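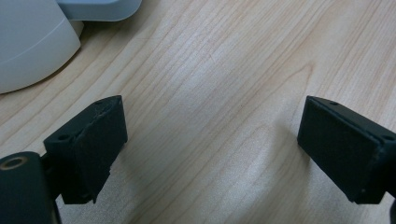 **Mokbridge, October 2, 2023**

The drinks point on the first floor of the MacAulay building at Mokbridge has reopened with a new table, a changed layout and a revised set of rules for cups. Work on the area was completed at the end of last week and the temporary trolley in the corridor has been withdrawn.

The drinks point serves the offices on the first and second floors and the two meeting rooms on the south side. According to the building office, 166 people hold passes for those floors. The old worktop had been in place since the building was fitted out and had lifted along its front edge, where water had got under the surface. It was taken out in one piece along with its brackets, and the wall behind it was filled and repainted.

The replacement is a free-standing table in pale wood, supplied by Gellholm. The firm was asked for a table and not another fixed worktop so that the pipework behind it can be reached without tools. It stands on four legs with adjustable feet, which were set on site because the floor falls slightly towards the window. Euan Pringle, who managed the work for the building office, said the levelling took longer than the delivery and assembly together.

"The floor is out by more than we had on the drawings," Mr Pringle said. "A cup filled to the top would have told you the same thing."

The top has been treated with Retisex, a clear surface oil. Two coats were applied before delivery and a third after the table was in position. The building office chose an oil over a lacquer so that worn patches can be treated locally. A lacquered top would have had to be taken away and stripped. The oil does not make the wood resistant to standing heat, and mats have been ordered for hot pans and jugs. Until they arrive, jugs should be put down on the tiled sill.

Small marks in the top are to be expected in use and do not need to be reported. Lifting grain, dark rings and any roughness felt by hand should be reported, with the position given from the nearest corner.

## Layout

Equipment is now kept at one end of the table, with the rest of the surface left clear for filling and stirring. In the old arrangement the equipment stood in the middle, and people on either side of it were working in a space narrower than a tray. The sockets have been moved to match. One double socket has been taken out of use and blanked off, and the remaining outlets are on a separate circuit with its own breaker in the riser cupboard.

Nothing should be plugged in by way of an extension lead. The breaker tripped on two occasions in the spring when a portable heater was run from the same outlet as the drinks equipment, and the second of these also took out the lighting in the smaller meeting room.

The bin has been moved from under the table to the wall opposite. The new position leaves the floor under the table free for mopping and brings the bin within reach of the door, so that people leaving the meeting rooms pass it. It has two sections, one for paper cups and one for general waste. Liquids should go down the sink in the cleaners' room before a cup is put in the bin. Liquid in the cup section was the main cause of rejected collections during the past year.

## Paper cups

Disposable paper cups will continue to be provided. The building office had proposed to end the supply at the same time as the refit, but this was put off after comments from the second floor, where most of the visitors are received. Under the revised arrangement the cups are meant for visitors and for meetings, and pass holders are asked to use their own mugs on other occasions.

The change follows a count made over the summer by Skye Aitken of the building office. Her figures put average use at 66 cups a working day. On days with no bookings in either meeting room the average was 63, a difference of three, which indicated that visitors accounted for very little of the total.

"We had assumed it was meetings," Ms Aitken said. "I checked the booking sheets twice, then I checked them against the door records."

The count was made from the number of sleeves opened and the number of cups left at the end of each day. It did not record cups that were used a second time, and Ms Aitken said the number of drinks served would have been higher than the number of cups.

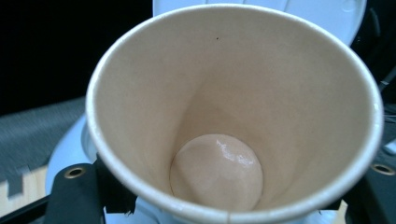
*Disposable paper cup, empty. The inside wall is plain, with a shinier base.*

The cup type is under review. Mhairi Lennox, who buys consumables for the site, said the present supply would be used up before any new one was ordered. Two points are to be looked at. The first is the joint at the base, where leaks have been reported when cups are left standing full for a long time. The second is the height, which has to suit the clearance under the outlet of the drinks equipment. A taller cup was tried in the spring and had to be tilted to get it under the outlet. Several people scalded their fingers, none of them seriously, and the remaining sleeves were sent to the ground floor, where the equipment has more clearance.

Ms Lennox said lids would not be supplied with whatever is chosen. Lids were provided for a short period after the building opened and most were found loose in the meeting rooms.

Cups should be taken from the sleeve one at a time and checked for marks or loose specks before filling. Opened sleeves are to be stored on their side in the wall cupboard with the open end folded over. Dust was found in cups that had been left standing upright on the old worktop, and the cupboard shelf has been wiped out and lined for this purpose. Any cup with a mark inside that does not wipe away should be put in the bin unused.

## Cleaning

The evening cleaning round covers the floor, the bin and the sill. The table top is included for a dry wipe only. Spills should be wiped up by the person who makes them, using the cloths on the hook beside the cupboard, and the surface left dry. Spray cleaners should not be used on the table. The product used on the old worktop contains a degreaser that will take the oil out of the wood, and the bottle has been removed from the cupboard and returned to the cleaners' room.

The oil will be renewed twice in the first year and once a year after that. The table will be out of use overnight on each occasion and for the following morning. Notice will be given on the board by the lift. The first renewal was to have been carried out this month, but Gellholm has advised waiting until the heating has been on for several weeks, and a new time has not been fixed.

The outside surfaces of the drinks equipment may be wiped with a damp cloth when it is switched off at the wall. Covers should not be opened. Descaling will be done by the service firm on its usual visit, and the log sheet is now kept inside the cupboard door.

## Outstanding work

Three items remain open. The skirting behind the table has been cut but not fixed, the heat mats are awaited, and the label on the blanked socket carries the wrong circuit number. The label will be corrected by the electrician when he returns for the emergency lighting test.

Cameron Ogilvie has asked that comments on the layout be sent to the building office in writing before the end of October. He said remarks left on notes at the table would be read but might not be kept. Faults with the water supply should be reported by telephone to the front desk at any time.

The corresponding drinks point on the third floor is of the same age as the one replaced and has the same type of worktop. It was inspected by Pierina D'Amico in September and found to be sound, with slight swelling at the left-hand end. It will be looked at again in the spring. No money has been set aside for its replacement in the present year.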